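Drying tall bottles on a curly metal rack – is it meant for glasses, and is my marble top safe?

Posted by Hrvoje Shehu in Kitchen & Dining
3 answers

I make a few batches of syrup every year (lemon, ginger, whatever is cheap) and I save glass bottles all winter so I have something to put it in. Up to now I've dried them upside down in the dish drainer, where they fall over if you look at them wrong. So in February I picked up a metal rack at the Berko secondhand store in Umham. It has twisted rods and curly hooks at the top, and the woman at the register said it was for bottles. My sister took one look and said no, it's for wine glasses, you hang them by the foot. Now I don't know who to believe!

It's a handsome thing and I'd love to use it. The spot I had in mind is a dark brown marble top with white veins, which gets all the bottle business in our house: filling, corking, storing until somebody moves them to the pantry.
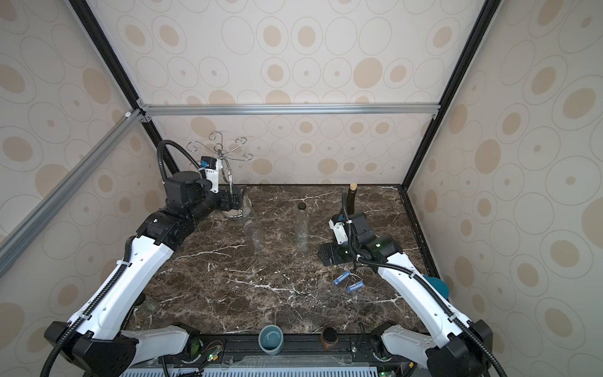 The curly rack with some of the bottles. The green one keeps its cork, the one in the middle has the black screw cap.

My first worry is weight. A glass weighs next to nothing, but a full-size 70 cl bottle is a different animal, and if I hook one on by the neck I'm afraid the whole rack goes over and takes its neighbors along. The second worry is the stone. I've had a dull ring on it before from a jar of lemon syrup and I never got it out completely, so I don't love the idea of bottles dripping there all night.

And then there's the tall green wine bottle. I like it best of all of them because it keeps the light off the syrup, but it's a pain to dry. The clear ones I can at least check by holding them up. With the green one I'm guessing, and twice now I've corked it too soon and opened it later to a smell like an old sponge. It mostly lives at the back of the marble top, near the corner, waiting for me to make up my mind.

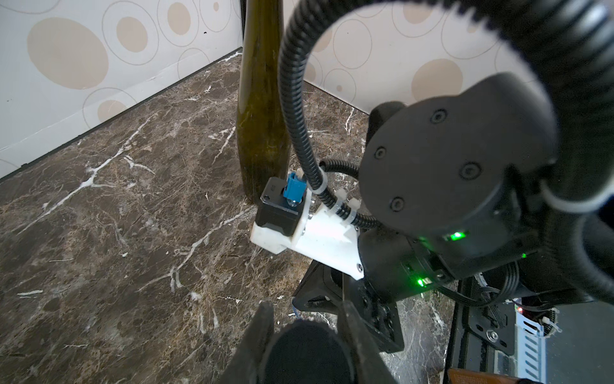 What I've tried so far

Shaking it hard over the sink. Helps a bit, also soaks my shirt.

A twist of paper towel pushed down the neck. Works until the paper tears and then you have a new hobby.

The oven on low. I chickened out after ten minutes since I wasn't sure about the glass.

Leaving it upside down in a tall vase overnight. It was worse in the morning than when I started, I think the air just couldn't get in.

So, two things I'd like to know. Can the rack take bottles at all, and what do you put under them on marble? If anybody has a trick for narrow necks I'll take that too.

Roswitha Kälin
70 people found this helpful

Your sister is right, I'm afraid. Racks with hooks like that are usually made to hold stemware, with the foot of the glass resting on the hook and the bowl hanging down. I had one from Cele for years and loved it, but I tried a wine bottle on mine exactly once. It slid off the curl and chipped the rim of my sink. The bottle was fine, of course.

You can still get some use out of it, though. Small things with a loop or a handle do well on those hooks – funnels, strainers, a bottle brush, the little measuring spoons. I hung my brushes on it on syrup day and it kept them out of the sink. Put weight on opposite sides as you go and give it a gentle nudge before you walk off. If it rocks, take something down.

For the bottles themselves I'd buy a plain drying stand with straight pegs, or do what my mother did and put a wire cooling rack across a roasting pan. Bottles go neck down through the gaps (check that your necks fit, some racks are too tight) and the pan catches the drips. Air comes in from underneath, which I suspect was the trouble with your vase. Stand the pan against a wall if you're nervous about tipping.

About the marble: plain water won't etch it, but lemon will, and so will vinegar. Rinse the outside of every bottle before it goes down, especially the bottom, where the sticky stuff collects. I keep a folded cotton towel on mine and change it when it's soaked. Please don't leave a wet metal base on the stone either, I have a rust mark from a plant stand that is going to outlive me. Your dull ring is most likely etching and it needs polishing, so scrubbing it harder won't get you anywhere.

Gebhard Ammann
3 people found this helpful

just buy bottles with a wider neck

Kilian Rüegg

I'd agree with most of what Roswitha wrote. On the green bottle, here's what works for me:

Last rinse with hot tap water, as hot as you can comfortably hold. Warm glass dries much faster than cold glass. Don't pour very hot water into a cold bottle, warm it up in stages.

Swirl before you tip. If you get the water spinning as you turn it over, it runs out in one go and leaves less behind.

Neck down for an hour or so, then turn it upright and leave it open. Everyone skips the second part! The damp air has to get out at the top. My kitchen is around 70 degrees and overnight is usually enough, but I give dark glass a second night.

To check it, shine a flashlight in from the top and look through the side. You'll see drops on the shoulder if there are any.

As for corks, I'd leave them out until the bottle is properly dry, and I wouldn't put a used cork back on syrup at all. They soak up everything. The sponge smell may well be the cork and have nothing to do with the glass. Kanow does bags of new ones in the standard size, or any homebrew place will have them.

Hrvoje Shehu, adding to the original post

Thank you all (even Gebhard). I've told my sister she was right and she's being unbearable about it. The rack is staying on the marble top, over on the left toward the back wall, and it'll be for funnels and brushes from now on. The corks on the clear bottle and the green one are going to be replaced before the next batch, and the plastic water bottle is not getting syrup in it, in case anyone was going to ask.

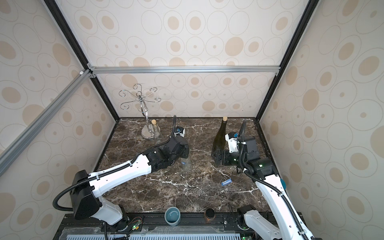
Struan Imrie: Before you throw the old corks out, smell them. Mine were fine and it was the brush that stank, I'd been putting it away damp in a drawer. I boil it now every few batches and hang it up with the bristles down.

Hrvoje Shehu: Oh no. Mine lives in a drawer too. Going to check it tonight.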